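Why Is Purple Purple? A Story About Color for Curious Kids

by Zlatko Tomić

My grandmother had a garden in a village called Pletine, and along the back fence she grew irises so purple that my brother and I used to argue over whether they were really blue. He said blue. I said purple. We argued all through breakfast, and sometimes we were still at it when the dishes were dry. So if you have ever had a fight about the name of a color, welcome, you are among friends, and pull up a chair, because I have a lot to tell you.

Light comes first

Before we can talk about color we have to talk about light, and I'll try not to go on too long. Light from the sun looks plain to us, kind of white or a little yellow, but it is really a big mix of colors all traveling together. When sunlight goes through raindrops the colors get spread out, and you see a rainbow: red, orange, yellow, green, blue, and violet down on the inside edge.

Light travels in waves, a bit like the ripples when you drop a pebble in a pond. Some waves are long and stretched out, and those are the ones we see as red. Others are short and squeezed up close together, and we see those as blue and violet. Green is in the middle.

Now, what happens when all that mixed-up light lands on something, like a tomato? The tomato soaks up most of the colors and bounces the red ones away, and some of that bounced red light goes into your eye. A leaf keeps the red and the blue for itself and bounces back more of the green. It's a funny idea, isn't it? The color you see is the part of the light the thing didn't keep!

Furniture works the same way as tomatoes, and so do shoes and bicycles and the cover of your library book. A chest of drawers with a purple frame is bouncing some blue light and some red light and holding on to a good deal of the green.
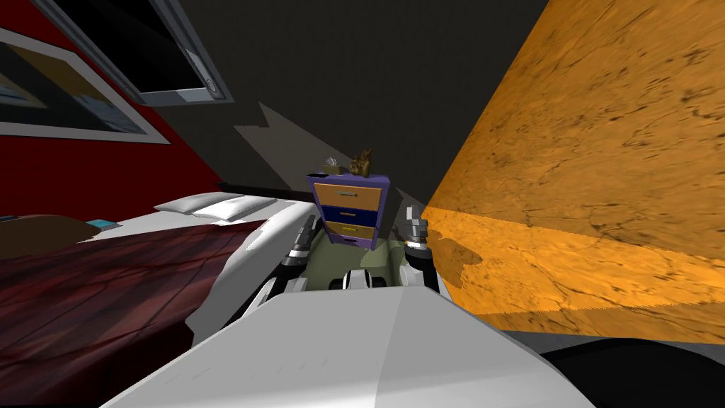
Three little helpers in your eye

At the back of each of your eyes there is a thin layer that catches light. It's called the retina (say it RET-in-uh). In it there are millions of tiny cells called cones, and most people have three kinds. One kind is best at catching long waves, one is best at middle-sized waves, and one is best at short waves. To make it easy, people often call them the red, green, and blue cones, and we will too.

When you look at a lemon, your red cones and your green cones both get excited and your blue cones mostly stay quiet. Your brain gets the news from all of them at once and says, "Yellow!" It does this so fast that you never notice it being worked out.

And now we come back to my grandmother's irises. When your red cones and blue cones are both busy and the green ones aren't doing much, your brain says, "Purple!" There is no single wave of light for most purples. You can look for them in a rainbow as long as you like and you'll only find violet, the very last color, which has short waves of its own. Purple is what your brain makes when it gets red and blue together. I was almost 30 when I learned this, and I called my brother right away to tell him. He still says the irises were blue.

What about black, white, and gray?

White is what you see when something bounces back nearly all the colors of light, pretty evenly. Black things soak up nearly all of it (which is why a black T-shirt feels so hot in the summer). Gray is in between. A gray thing bounces back some of every color and doesn't have a favorite.

Gray gets called boring, and I think that is a shame. Take a smooth gray pebble and hold it near a window. The side toward the light might look nearly white, and the side away from it looks dark, and between the two there are more grays than you have crayons for. It's the same stone all over, and only the amount of light is changing.

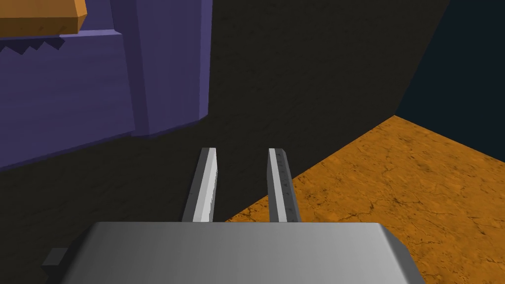
Painters know all about this. If you draw a ball and fill it in with one flat gray, it looks like a coin. But if you make it lighter on one side and slowly darker toward the other, all of a sudden it looks round, and you feel as if you could pick it up off the paper. Try it with a soft pencil. Press hard for the dark side, then lighter and lighter, and smudge it with your finger if you're allowed to get your finger dirty.

Something to try at home

You will need a white plate, some water, a spoon, and red, yellow, and blue food coloring. Ask a grown-up first, and wear an old shirt, please, as food coloring loves a new one.

1. Put a few spoonfuls of water on the plate.

2. Add one drop of red on one side and one drop of blue on the other side.

3. Wait a little and watch the drops spread toward each other.

4. Stir where they meet. What would you call that color? Ask somebody else what they would call it, and see if you agree.

5. Rinse the plate and start again with yellow and blue.

If your purple comes out brownish, your red may have a bit of yellow in it. Mine did the first time, and the second time too. Use less red and have another go.

Last updated 8 Aug 2020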